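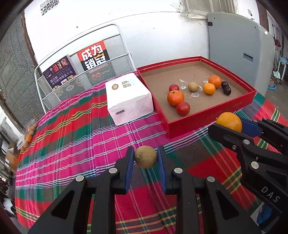 Wendine Community Fruit Share opens its winter season with a longer table and a Monday evening pick-up

The Wendine Community Fruit Share is delighted to announce that its winter season will open this August, with a new Monday evening pick-up, a bigger swap table and, after a good deal of gentle nagging from our neighbours, a proper marmalade weekend.

For those who haven't come across us before, the Fruit Share is a simple arrangement. People with more fruit on their trees than they can eat let us know, we send a couple of pickers round with ladders and buckets, and the harvest is split between the household, the pickers and anyone who turns up at the hall with a bag. Last season 344 households took part, some with a whole row of navels down the back fence and some with one determined lemon in a pot, and between them they passed along 1,533 bags of fruit that would otherwise have gone to the possums or the green bin.

"I signed up to get rid of my oranges and came home with more fruit than I'd given away," said Funmilayo Babalola, who coordinates the season. "You drop off a bucket of citrus, you get talking to somebody about their kiwifruit vine, and before you know it you've agreed to go and help them prune it. I've met more people from my own street over that table than I had in the nine years before it, and I'd call myself a fairly chatty person!"

The Monday pick-up will run from 5.30 pm until 7 pm at the Wendine Hall, alongside the usual Saturday morning session. It has been added with shift workers and families in mind, and there'll be tea and a warm corner for the kids to do their readers while the grown-ups sort themselves out. Please bring your own bags, and if you have spare egg cartons they are wonderful for plums and other soft things that bruise if you so much as look at them. 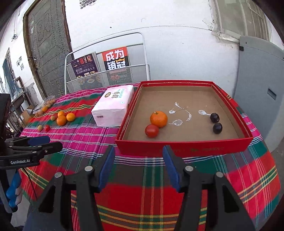

The swap table works on trust, as it always has. Bring what you have, take what you'll use, and if you have nothing to bring this week then come anyway. Fruit doesn't need to be pretty. A bit of scale on the skin or an odd shape is perfectly fine, though we do ask that anything split or stung by fruit fly stays at home, sealed in a plastic bag and left in the sun for a week before it goes in the bin.

Marmalade weekend will be led by Hiyori Ebihara, whose three-day Seville recipe has been doing the rounds of the neighbourhood on photocopied sheets for longer than anyone can remember. There are 56 places across the two days, and each person will go home with four jars and, we hope, some idea of what setting point looks like on a cold saucer. Sadao Maruyama will be on hand at the same time with his grafting knives for anybody wanting to put a second variety on an old tree. He asks that you bring your scion wood wrapped in damp newspaper and labelled, please, with a name you can read.

"People think of citrus as looking after itself, and for years it will," Sadao said. "Then one winter you get a poor crop and wonder what went wrong. Usually it's hungry, or it's thirsty, or there's lawn growing right up to the trunk. Pull the grass back a metre, give it a feed and a good long drink, and be patient with it."

This season's printing, along with two new orchard ladders, has been kindly paid for by Davance Hardware, and we're very grateful to Mudassar Lashari and the team there, who also let us borrow the ute more often than we probably should.

Households can register a tree, or put their name down for picking, at either session or by ringing the hall during office hours. Marmalade places are $15, or $8 concession, with jars and sugar included. Bookings open on the first Monday of August and close once the places are gone.

Media enquiries: Funmilayo Babalola, Season Coordinator, care of the Wendine Hall.

505 shares | 12 comments

Related news
Free mulch morning returns to the Wendine Hall
Feeding your lemon tree: notes from Sadao's winter talk
What to do with too many plums
Ladder safety refresher for new pickers

Contact us | Copyright Wendine Community Fruit Share | Back to top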